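1/ Notes on drying laundry indoors without growing mold on the north wall. One winter of hygrometer logs, one flat, no tumble dryer. Started in November.

2/ The only number that matters at first is the weight of water leaving the clothes. Weigh the load after the spin, weigh it again when dry, subtract. Do it on a bathroom scale if you have nothing better.

3/ Spin speed beats everything downstream. Water thrown out by the drum never has to leave through a window. If your machine has a second spin cycle, run it before you touch the heating.

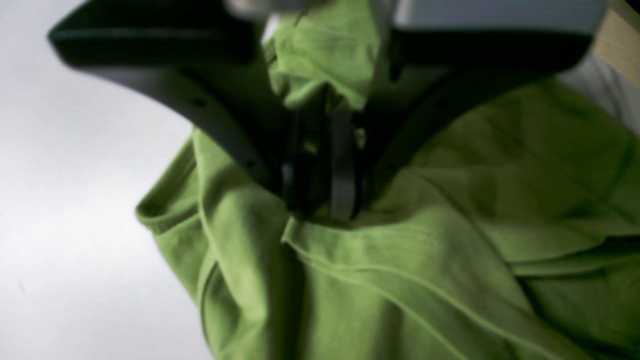
Rosalinda Malabanan asks whether a second spin wears out elastic. Possibly, over years. I leave bras and anything with a waistband out of it and spin the towels twice.

4/ Relative humidity without a temperature next to it is close to useless. 58 percent in a warm kitchen and 58 percent in a cold bedroom are different amounts of water. Log both, or log dew point.

5/ Mold follows the surface, so measure the wall. Mine runs well below room temperature behind the wardrobe. Moving the wardrobe out by a hand's width helped more than the Rimix moisture tubs did. I have stopped buying the tubs.

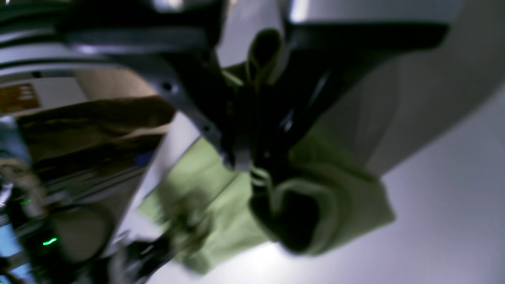
Olive-green cloth, crumpled.

6/ Thick cotton is the slow case – seams, cuffs and pocket linings hold water long after the flat panels feel dry. Check those. If a waistband feels cool against your wrist, it goes back on the rack.

7/ Spacing. I used to fill every rail. Now I skip alternate rails and run a small fan at floor level, aimed along the rack. Drying time for a full load of towels went from 30 hours to 12.

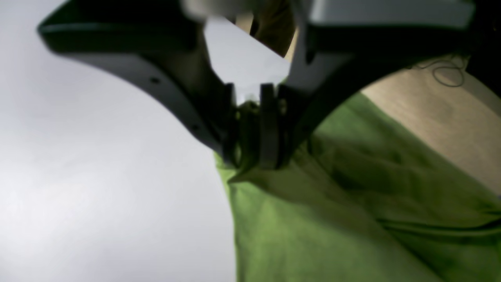 8/ The fan does nothing for total moisture, of course. It moves water into the air faster, so the air has to go somewhere faster too. Door shut, window on the latch, extractor on if the room has one.

9/ Dehumidifier: secondhand Plolteck, compressor type. Fine above 60°F, sluggish in an unheated room. Empty the tank before bed or it shuts off at 3 a.m. and the log goes flat.

10/ Spreadsheet has 172 rows so far. Next column is wall temperature at skirting height.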